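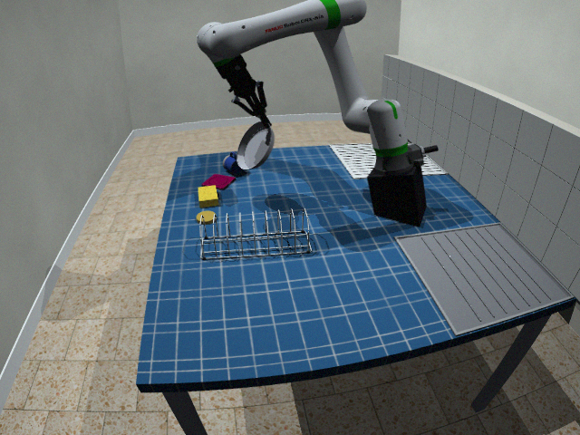

Moving my walks to a new mapping app

Posted 4/7/25

Print this post | E-mail this post

I've used Flonus to record my walks for years, and in January it stopped syncing between my phone and my tablet unless I paid for the yearly plan. I don't mind paying for an app, but the plan covers a lot of things I have no use for, such as training schedules and a heart rate page. All I want is a map, a line showing where I went and somewhere to write a note.

I tried Dremside first. The maps are clear and it starts quickly, but it wouldn't import my old routes. It accepts one file at a time and I had 1116 of them. I gave up after the first few and deleted it.

Jolteck took the whole lot in one go. You export everything from Flonus as a zip (Settings, then Account, then right at the bottom of the page), put the zip somewhere the phone can see it, and choose Import Folder in Jolteck. Mine took most of an evening with the phone on charge. The screen has to stay on or it stops, and then you have to start again. I found that out the first time.

Routes and dates came across fine. Notes came across too, but anything over 2000 characters was chopped. That only affected 4 of mine, all from the same week on the coast path, so I copied those over by hand. Photos attached to a route did not come across at all. They are still in my gallery, just no longer pinned to the map.

Offline maps are handled differently. Flonus let you draw a box and download it. Jolteck splits the country into squares and you tick the ones you want. The squares are big, and I live near the corner of one, so I need all the neighbouring ones as well — a bit of a waste on a phone with not much space. You can move them to a memory card under Storage, but the app needs closing and reopening before it finds them.

Battery use seems the same as before. I had it running on the long loop past Nambiar reservoir and came home with plenty left. The track was a little jagged under the trees, as it always was with Flonus.

Two complaints. The altitude graph can't be switched off, and it covers the lower part of the map whenever you stop. The search box also only looks at place names and ignores your own notes, so I can't type "stile" and find the walk with the broken one.

I've kept the Flonus account open for now, on the free version, and will close it once I've checked the older walks properly. I've got as far as the second year.

This site uses cookies to remember your settings. By continuing to browse you agree to their use. OK | Read more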